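# Blue bins, and the slow business of getting sorted

I have been meaning to write this one up since April, when the last of the wool came down from the loft and I had to admit that I no longer had a hobby so much as a storage problem. If you've been reading for a while you'll know I dye yarn, mostly for myself and for a handful of kind people who keep asking, and that the yarn has a way of creeping into every cupboard, basket and spare pillowcase in the house. I found two skeins of a very nice mossy green inside the slow cooker in February. I have no memory of putting them there.

So when Delphine Haverford told me that Skornura, the shared workspace over in Flornosgate, was letting out bins by the month, I put my name down before I'd even finished my tea. You don't rent a room, you see, or even a shelf. You rent bins. Mine are 12 in total, which sounded like an absurd amount until I started filling them (and then, of course, I wished I'd asked for more).

Moving everything over took three trips in Khôi Tô's van, with Khôi being extremely patient about the smell of damp fleece and me holding a lampshade on my lap for reasons I won't go into. By the last run it was nearly six in the evening and we were both talking nonsense, but we did get the whole lot inside, and then we had a good long wander along the racks to see how other people manage things. I do love looking at how other people manage things!
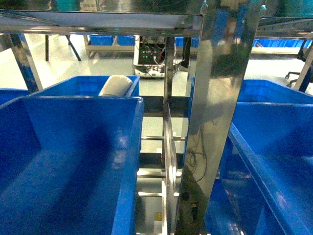
*The blue bins in their rows, with the steel racking in between.*

I know it's only plastic and steel, but I find it all terribly soothing. At home my wool lives in whatever came to hand, so nothing stacks and nothing matches and every lid belongs to something else. A deep bin with an open top suits me so much better. I can see what's in it, I can get both arms in up to the elbow, and I can't forget about it the way I forget about anything with a lid on (see slow cooker, above).

It took me a few goes to decide on an order. My first idea was to sort by colour, because it would look lovely, and it did look lovely for one whole evening. Then I wanted some sock yarn and had to go through the pinks, the greys and most of the blues to find it. Priya Kasprzak, who has had her bins there far longer than I have and keeps bookbinding things in them, suggested I sort by what I reach for most and let the colours look after themselves. So now the undyed skeins are at the near end, sock weight first, then the thicker stuff, then the fleece that I will definitely spin this winter. The dyes and jars have a bin to themselves. The last one is for what I've labelled "odds", and I'm trying very hard not to let it become the biggest category.

Labels deserve a paragraph of their own, really. I bought a roll of 500 sticky ones from Oyelaran, the little stationer's by the bus stop, thinking they'd last me until retirement. I've got through 133 already, partly because my handwriting slopes and I kept starting again, and partly because Xiomara Obi pointed out that "nice blue" wasn't going to help me six months from now. She was right, as usual. Each skein now has its weight, the dye and the month on it, and I've begun copying the whole lot into a notebook, which is slow going but rather pleasant with the radio on.

What I hadn't expected was how different the house would feel. The airing cupboard has towels in it! The landing is a landing again, and I can open the wardrobe without putting a hand out to catch things. I did keep one basket back beside the armchair, for whatever I'm knitting at the moment, and so far it's only overflowed the once.

Several of you asked after the Ornow shawl, the one I started in the rust and cream. It's past the halfway point, and I found the missing third ball at the bottom of a bag of curtain hooks during the move, so there's no excuse left. I'll put the pattern notes up when I've checked my sums on the border. In the meantime, if anybody has a good way of keeping moths off raw fleece that doesn't involve the whole place smelling of cedar, do leave me a comment, as I've got two big bags of it still to deal with and the weather's warming up.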